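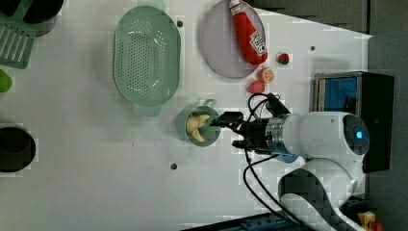
Omar Dabbas wrote to me that a toy kitchen should be bought complete, in one box from one maker, and then left alone. His reasoning was that children notice when things don't belong together, and that a plate from one set and a pot from another make the whole thing look like a yard sale. He had read my piece on wooden blocks and thought I would agree with him.

I don't. I have bought, sorted, washed and given away play food for 15 years, first for my own kids and then for the playroom at the Lapointe Street library, and I think the boxed complete set is the worst way to buy it. The mixed bin is better. A pot, a colander, a plate, a ketchup bottle and some fruit will keep a four-year-old busy for a whole morning, and it makes no difference to the child where any of it came from.

Start with size. In a boxed set everything is scaled to the box. The pot is small because the box is small, the spatula is short so it can lie across the top, and the plates are the size of a jar lid. A child who wants to put a banana in the pot finds that it won't fit, or that it fits and there is room for nothing else. When you buy by the piece you can check. I carry a toy orange slice in my coat pocket when I shop, and if it won't lie flat in the bottom of the pot I put the pot back.

Mixed scale doesn't bother children at all. A strawberry can be as big as an orange slice, or there can be two strawberries of different sizes, and the game goes on. The big one gets to be the mother, or it costs more at the store. I have watched children argue over which lid goes on which pan, and over who has to be the customer. I have never heard one complain that the strawberry was out of proportion.

Then there's the matter of what goes in the box. Eser makes a set that I see at almost every birthday party, and it has 312 pieces. Most of them are cardboard. There are little cereal boxes that arrive flat and have to be folded, paper coins, a paper menu, paper labels for the cans. Within a month the paper is under the couch and what remains is the same food and pans you could have picked out by hand. Vokport does a smaller one that is better made, but it has four forks, four knives and four spoons, and in my experience forks, knives and spoons are the first things lost and the last things missed.

What does get used is anything that holds something else. Pots, bowls, plates, pans, a colander, a basket. If I had a fixed amount to spend I would put more than half of it there and the rest on food. People do the opposite, I think since food looks cheerful on the shelf and a bowl looks like a bowl. But a child with ten pieces of fruit and one bowl makes one fruit salad. Give the same child five pieces of fruit and three things to put them in, and there's a soup and a lunch and something that has to be delivered to the neighbor.
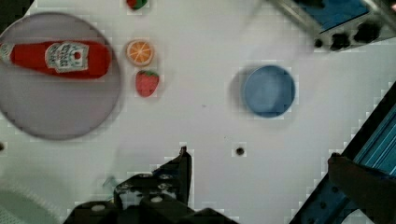

Condiments deserve a word. Ketchup is the most useful piece of play food there is. It goes on everything, it can be squeezed over a plate again and again without running out, and a child too young to cook can be put in charge of it. At the library the ketchup bottle is the one thing I have had to replace because it disappeared. I suspect it went home in a stroller. I bought the replacement at Zirnier, the restaurant supply place, which has a shelf of toys by the register for reasons I've never asked about, and it has held up.

Fruit is better than cooked food. By cooked food I mean the fried egg, the slice of pizza, the drumstick, the hamburger that comes in layers. A fried egg is already fried. You can serve it, and that's the end of it. A lemon or a strawberry can be washed, drained, put in a pot, put on a plate, sold, hidden, or fed to a bear. I make an exception for bread.

The fruit that comes in halves with Velcro between them is fine for a while. Kids like the noise. The Velcro fills with lint and hair, though, and after one winter the halves no longer hold and you have a bin of loose halves. Solid pieces and plain slices last longer and clean more easily.

On cleaning, my practice is simple. Plastic goes in the kitchen sink with dish soap, then into a colander to drain, the toy one if it's big enough. I do it twice a year at home and every other week at the library, more in December when everybody is coughing. Painted wood gets a damp cloth and no soaking. Cloth food goes in a pillowcase in the washer. Anything with a battery compartment gets wiped and, if I'm being truthful, moved a little closer to the donation bag every time.

Omar's real worry, when we wrote back and forth some more, was mess. He has a small apartment and he said a boxed set at least tells you when you are done picking up. Everything has a slot. I understand that. But the slots only work if an adult does it. A child of three is not going to match a spatula to a molded tray, and once one piece is missing the tray looks wrong forever. A plain bin has no wrong way to be filled. Pans on the bottom, food on top, the plate slid down the side. My youngest could do it alone before he could tie his shoes, and it took him under 5 minutes.

A low table helps too, with nothing else on it. Kids spread out when they have a clear surface, and they pile when they don't. I took the toy stove out of the library playroom two years ago when a knob broke off, and meant to put in another one. I haven't. The children cook on the table, or on a chair, or on the windowsill, and no parent has asked me where the stove went.

If someone is about to buy a gift, I'd say a decent pot, a bowl the child can carry with both hands, a handful of fruit, and a ketchup bottle. Put it in a bag. If they already have a pot, get them another pot.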